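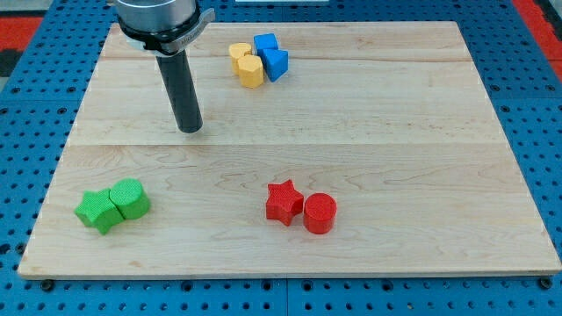

About Hirner

Last updated: April

Hirner is a small workshop that puts robots to work in other people's packing rooms, stockrooms and back-of-shop benches, and we love it! There are 17 of us now, up from 3 when Mawuli Amoah rented the first unit and started taking on sorting jobs that bigger integrators wouldn't quote for.

Most of our customers have never had a robot on the floor before. They call us when a job has gotten too dull or too hard on the wrists to keep filling (sorting mixed parts by color is the classic one) and they want to know what will happen to the people who do it today. We talk about that on the first visit, before we measure a single bench.

Every new routine gets tried out on our own test bench before it goes anywhere near a customer. We use a maple board on blue pegboard, with an arm over it and a handful of small colored blocks: stars, cylinders, a cube, whatever shapes we want to push around that week. It looks like a toy shelf, and visitors always want a turn. Good! Someone who has nudged a green star across the board is a lot less nervous about the same kind of arm at work, and they ask much better questions.

Our longest-running customer is Martens, a mail-order firm with 32 people in the packing hall. Before we changed anything there, we spent two weeks on shift with the crew, lifting totes and getting in the way. They told us which bins jam, which labels peel, and where they'd never want an arm swinging past. Nearly all of that went into the layout. These days the sorters at Martens set up the cells themselves, swap the tooling between runs and decide when a batch goes back to hand work. Two of them now train new starters at Plalisau, where we put in our second site.

The work does change, and we say so. There's less lifting and more watching, and some people miss the chatter of a full sorting table. At Plalisau the crew asked for the cells to be turned so they could face each other, so we turned them. It took a Saturday and it's the best thing about that room!

Guda is our own training course. It's hands-on from the first hour, no coding needed, and it's paid time for everyone who comes, which we write into every contract. Bring questions, and bring the coworker who thinks this is a terrible idea. We've hired one of those.

Contact Hirner | © Hirner, all rights reserved | Back to top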